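The Rule About Drawers

At Pumlow, the rulebook for collecting demonstrations is 8 pages long, and the woman who wrote it would like it to be shorter. She says this early, before the coffee, and comes back to it twice. Every page, in her telling, is a monument to an afternoon that went badly.

"People imagine a standard is something you sit down and think up," she says. "I have never thought one up. I have only ever been annoyed into one."

Pumlow records people doing ordinary household and office jobs with a pair of hand-held grippers, so that robot arms can later be trained on the recordings. Her title has the word "quality" in it, and she asked that her name be left out of this piece on the grounds that the operators already have enough to tease her with. She came from the food business, where she spent years inspecting cold storage. She finds the two jobs alike. In both, she says, the trouble is in whatever was written down by someone who wanted to go home.

The current book is called Huaranga, after a village one of its early editors once got lost near. Its predecessor was called Fendus and ran to three times the length. It contained, among other things, a paragraph on the correct way to sigh.

"It was about audio," she says. "It made sense at the time. Somebody had a microphone on."

I asked what Huaranga has that Fendus did not, and she said an index, and then, after a pause, readers.

The part everyone does read is the section on drawers. Drawers come up a great deal in this work. A person opens one, takes something out, puts something in, closes it, and does it again until lunch. It is hard to imagine a less controversial piece of furniture, and yet the drawer section has been rewritten more often than any other, and two of her colleagues are still a little cool with each other over it.

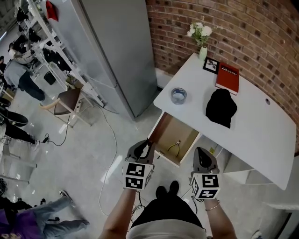 Words: the Mollivham features desk
Filed under: Robotics, Workplaces
October

The dispute was over when a demonstration starts. One side held that it starts when the hands start moving. The other held that it starts when the drawer does. She took the view that it starts when both grippers are in view, jaws apart and still, and that anything before this is a person getting comfortable.

"You hold them there for a breath," she says, and lifts two invisible grippers over my notebook. "Then you begin. It feels silly. Everyone does it too fast the first day, like they're being timed. They're not being timed. I keep telling them that, and they look at the clock."

The stillness has a dull and good purpose. The cubes under the grippers carry printed marker patterns, and the software works out where each hand is by finding them. If the recording opens with one of them tucked behind a sleeve, the first stretch is guesswork. Hence the rule on sleeves, which is one line long and which she considers her best writing: "Roll them or lose them."

Jewelry took longer. Fendus banned all of it. Huaranga allows anything that stays put and does not hang over a marker, so a thin bracelet is fine and a stack of bangles is a conversation. The change was made after she looked at who was breaking the old rule and found that it was nearly everyone, herself included.

"A rule that everyone breaks is just a way to have something on people," she says. "I didn't like having it. Well, I liked it for a week."

She is firmest on the subject of clutter, and here she parts ways with most of the visitors she gets. They want to see clean desks. They have an idea of laboratory conditions, with a single object on a bare surface under a good light. Fendus had the same idea. It told operators to clear the work surface of "all items not pertaining to the task," and they did so, with great energy, for months.

What Pumlow got from this was 2,502 recordings of drawers being opened at desks where apparently no human being had ever worked. When a test arm was then shown a desk with a vase on it, she says, it behaved like a guest who has walked in on an argument.

So the rule was turned around. Huaranga tells operators to leave the desk as a desk. Flowers can stay. A book can stay. A cup can stay, though it must be put where an elbow won't find it, and the book adds that the operator, who knows their own elbows, is the judge of this. Cloths may be crumpled. There was a proposal to specify how crumpled, and she has kept the email.

"It had a scale," she says. "It had a drawing for each point on the scale. They were very good drawings."

What goes in the drawer is a separate matter. The object has to be something that would plausibly be in a drawer, which lets in most of the world. Hand tools are popular, pliers in particular, because they lie flat and can be picked up from more than one side. The operator is asked not to arrange the thing helpfully. This is the instruction people find hardest to obey. Left alone, a polite person will place a pair of pliers near the front with the handle toward them, as though setting a table.

"They want the robot to do well," she says. "It's sweet. I have to go around telling people to be less considerate."

I asked whether there is a rule about dropping things. There is, and it is the only one in the book printed in capitals. It says KEEP GOING. If an object slips, the operator picks it up again and carries on, and the recording is marked as having a recovery in it. Under the old rules it would have been thrown out. She reckons the recoveries are the most useful thing in the archive, since real kitchens and offices are full of dropped spoons, and nobody who drops one gets to leave and come back in.

The exception is anything that falls on a foot. Then you stop.

Safety in general takes up less space than I had expected, and she bristled slightly when I said so. The grippers are light. The operators are not being asked to stand near anything that could swing at them. What hurts people in this job, in her experience, is standing badly and being wired to things. Huaranga has a full page on cables. They should run along walls where there are walls, and where one has to cross a floor the operator is meant to know it is there before picking up the grippers, since looking down at your feet with both hands occupied is a poor time to learn. She enforces this by asking. She walks up to a person who is about to start and says, "Where's your cable?" If they look down, they have to buy the cookies.

"We have a lot of cookies," she says.

Breaks are set by the operator, up to a point. An early draft fixed them by count, so many recordings and then a rest, and people raced through the last few to get to the chair. The races were visible in the data. You could see the hands get short-tempered. Now the book says to stop when your shoulders are up by your ears, and it gives everyone else in the room the right to tell you that they are.

Bystanders have their own section, mostly about manners. People work in these rooms and other people are in them, bending over things, sitting down, waiting for a turn. Fendus tried to keep them out with tape on the floor. Huaranga lets them in provided they have signed the consent form and do not offer advice. The advice clause is hers. She once listened to a man explain to an operator with 800 accepted recordings behind her how one opens a drawer.

"He was a guest," she says. "I couldn't do anything about it. I could do something about the next one."

Consent itself she talks about without jokes. Everybody who might turn up in a recording signs, and everybody can change their mind later and have their material pulled. The form used to be 600 words and is now one side of a sheet in large type. She reads it aloud to new people, which they find embarrassing, and asks them to say back what they just agreed to, which they find worse. A few have gotten it wrong. When that happens she assumes the form is at fault and rewrites the sentence.

There are people in her field who would like a common standard, one book for every outfit doing this sort of collection. She has sat in on the calls. She is in favor, she says, in the way that one is in favor of a single type of plug. The last call she joined spent most of its length on whether a drawer that is open a finger's width counts as closed. She had to drop off before the end, and when she asked later what had been decided, she was told they had formed a subgroup.

Pumlow's own answer is that it is closed if you would walk away from it. This has no number in it, and she has been told that this is a weakness. She has tried the version with a number. It required a ruler, and the ruler kept getting put away in the drawer.

The next edition is due when she can get it down to six pages. She has her eye on the part about chairs. I asked what was wrong with it, and she turned her copy around so that I could read it for myself. It said that chairs should be placed where chairs would be.

"Somebody asked," she said, and took it back.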